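Tri du salon : méthode et relevé

Octobre 2018

Le salon sert chez nous de zone de transit. Tout ce qui entre dans l'appartement s'y arrête, et une partie n'en repart pas. J'ai donc repris la procédure testée l'an dernier dans la cuisine, avec deux modifications : une durée fixe de 90 minutes et une seule surface de dépose à la fois.

Premier point, le sac poubelle. Il se pose ouvert, au sol, avant de toucher au reste. Les mouchoirs et les emballages vides y vont directement, sans étape intermédiaire. Le carton suit une autre filière et reste dans l'entrée.

Deuxième point, les zones. La table reçoit l'alimentaire et le petit matériel. Le canapé reçoit le textile, les papiers et tout ce qui doit changer de pièce. Uriel Paredes, qui m'a prêté son classeur de rangement Murnus, recommande de travailler au sol. J'ai essayé en novembre dernier : mal de dos au bout de 60 minutes, et un tri à refaire le lendemain. La hauteur d'assise me convient mieux.

Le canapé a un défaut, sa longueur. Plus il y a de place, plus les objets s'étalent, et le jeté gris finit par disparaître sous les piles. J'ai fixé une limite : la partie gauche de l'assise seulement, les coussins orange restent en place.

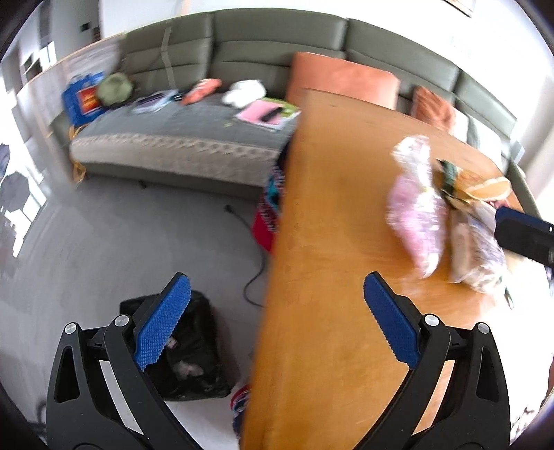 Restent les cas litigieux. Le carnet rose n'a pas d'emplacement attribué – il va provisoirement dans le tiroir du bureau, avec le livret vert. La télécommande revient sur la table, côté canapé. Le pain (ou la brioche) sous film part en premier, dans la boîte Sandetti de la cuisine, puis les autres sachets alimentaires. Les sacs réutilisables sont pliés en trois et rangés dans l'entrée.

Les tissus au sol entre la table et le canapé passent en machine à 60 degrés, sauf indication contraire sur l'étiquette. Je secoue le jeté à la fenêtre et je le remets bordure vers l'avant.

Pour les papiers, je garde le système à deux pochettes, « à traiter » et « à classer ». La seconde se vide une fois par mois. La première déborde encore, et je n'ai pas de solution satisfaisante pour l'instant. J'ai commandé un trieur mural Nunar à 18 euros ; je noterai ses dimensions réelles dès réception, la fiche du vendeur donnant deux largeurs différentes.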